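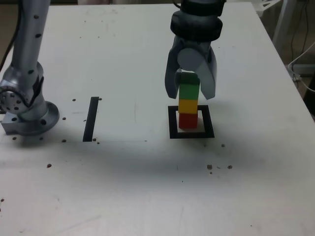 Cleaning and re-marking a white worktop
Workshop Surfaces > Tabletops

kuster_bench
January 26, 2018
White top, scuffed, gray smudges, small brown specks all over. The square is black tape and has to stay where it is. Dish soap did nothing. I have Zamel cream cleaner and a bottle of Skarkel solvent. Which first?

plano648
Zamel, damp cloth, light pressure. Keep the solvent at least 3 inches away from the tape. It softens the adhesive and you get a black line that is worse than the specks.

Alois Sutter
Disagree on the cream. It is an abrasive. I used it on a white top in December and the dull patches picked up dirt faster than before. Solvent on a cotton swab, one speck at a time.

plano648
Depends on the finish. Test a corner.

kuster_bench
The wall behind has a few small marks too. Same products?

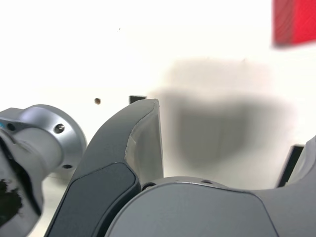 Can the cream cleaner be used on matte wall paint?
Only diluted, and with a soft sponge. Full strength leaves shiny spots.

lorska4
Pull the tape, clean the whole top, lay new tape. Working around it takes longer.

Alois Sutter
Then he loses the position. Pencil the corners first.

kuster_bench
Corners it is. Cream on a test patch, swab for the rest.
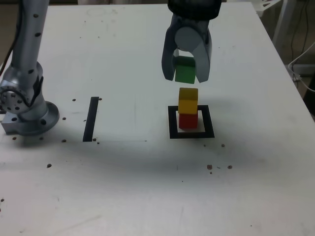
Green block over yellow and red, taped square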